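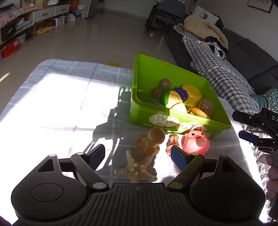
Fig. 1. Lime-green bin with toy foods. Starfish and small figures on the mat in front.

Unit 4: Sorting and Storing Play Materials
Instructor: Darcy Goodwin

Most home playrooms use one deep bin for everything. It is quick to fill, but small pieces sink and children tip the whole thing out to reach them. For this unit, toy food is treated as its own category. Animals, figures and natural items such as shells go elsewhere.

Work on a flat mat next to the bin. Take the large pieces out first and set them along one side. 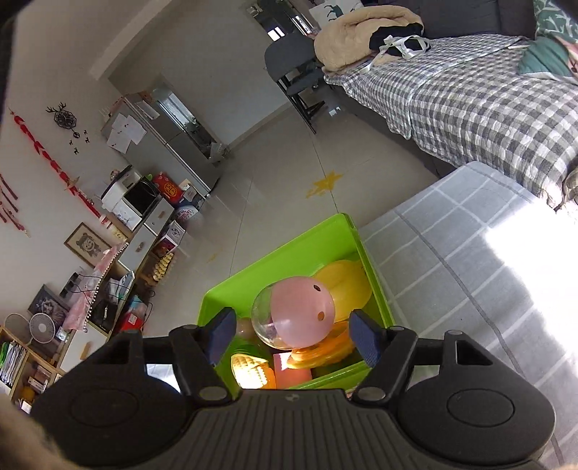 Balls and capsules come next. They take up the most room for their weight and usually need a separate container. Leave furniture where it is and keep a clear path to the door.

Cookware (pots, lids, pans) is stored with the food, on top, so it can be lifted out in one move.

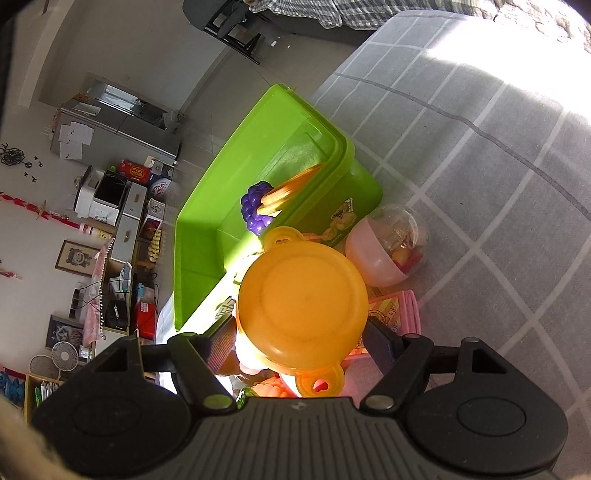

Fig. 3. Toy pot over the green bin, with grapes inside.

For next class: sort one bin at home, up to 50 pieces, and fill in the Risetti sheet. Note the category for each piece and any you could not place. Reading: Ekpo, p. 284.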